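Home | Projects | Minutes | Contact

Grovbridge Table Tasks Group: Minutes, October
Posted by the minutes secretary

We got going at 2 in the afternoon, with a warm welcome to everyone who had made the trip over from Prerkach, and the last minutes were agreed after a good long chat over coffee.

1. Progress. The Salitach set now stands at 1,825 recorded examples, and the meeting was very pleased indeed (thanks to all who have been holding grippers!). Most of the talk was on the tray and plate work, with two people sharing a table and one gripper in each shot often showing up in the other's view.
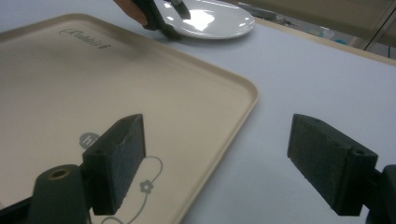 Prerkach would like slower approaches, please, as the last batch was hurried and the model will only learn to hurry too. This was taken kindly, and a slower pace was agreed for the next 96 examples.

2. Starting positions. We talked for quite a while about how the fingers should come to the tray, and settled on keeping one on each side of the rim, with the corner in clear view. 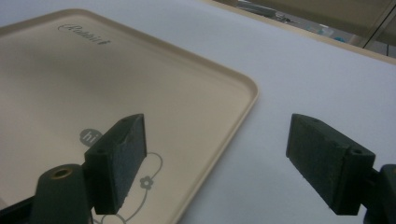 Item 2: fingers either side of the tray's rim.

3. Sales. A short note for visitors will be drafted before November.

Closed at 5.

Recent minutes
September: Labeling and file names
August: New finger pads
July: Salitach kickoff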